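July 2020
Fivton cell, arm 2, gripper re-shim and wrist cable

Came in to find the grip fault had been cleared again with a restart and a note saying "fine now". It was not fine. Ran the close-and-hold check from cold and it passed, ran it again with the wrist turned over and the left jaw landed late. Same as in December, when we were told by Okereo that the drive needed replacing. I didn't believe it then and don't now. A drive that is on its way out doesn't care which way up the wrist is.

Took the jaws off. Play in the left finger mount, not much, but you can feel it with a thumb. Both fixing screws on that side were under torque. Somebody has been doing them up by feel, probably with the short driver, and the threadlock had gone to powder. Cleaned out the holes, new screws, medium threadlock, torque driver from the locked drawer. Please use it. If the locked drawer is locked, ask for the key. 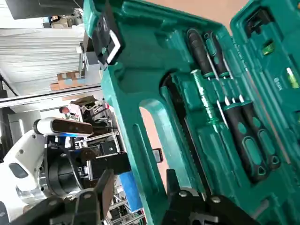

Wrist cable next. The Mirzaei procedure says to reroute it along the outside of the forearm with the supplied clips, and I remain unconvinced that whoever wrote that has seen the arm fold. At full tuck the clip meets the housing. I left the cable on the old route, gave it a bit more slack at the last joint and put a wrap where it was starting to polish. The SATA case is fine for general work up here, three screwdrivers in their recesses and the saw blade in its channel, but don't use those drivers on the finger screws. And I would not level the base plate off the vials in the lid either. Use the machinist's level.

Re-zeroed the gripper after that. Manual says once, I did it 2 times because the first zero was taken with the guard interlock complaining and I don't trust any number the controller gives me in that state. Second zero saved.

Test: 38 cycles, wrist up and wrist down alternately. No late jaw. I'd like to call that fixed but we had a clean run in December too, and it came back. The new Ekow monitoring page showed green all the way through, and it also showed green this morning with the finger loose, so make of that what you like. As far as I can tell it reports motor current and nothing else.

To do:
Recheck torque on both fingers after 6 shifts, mark the heads with paint pen so we can see if they move
Same check on arm 1, same screws, same age
Write back to Okereo, say no to the drive for now
Order more shims, down to the last packet
Find out who is clearing grip faults without logging them

Left the cell in manual, speed limited. Don't put it back to auto until the recheck is signed.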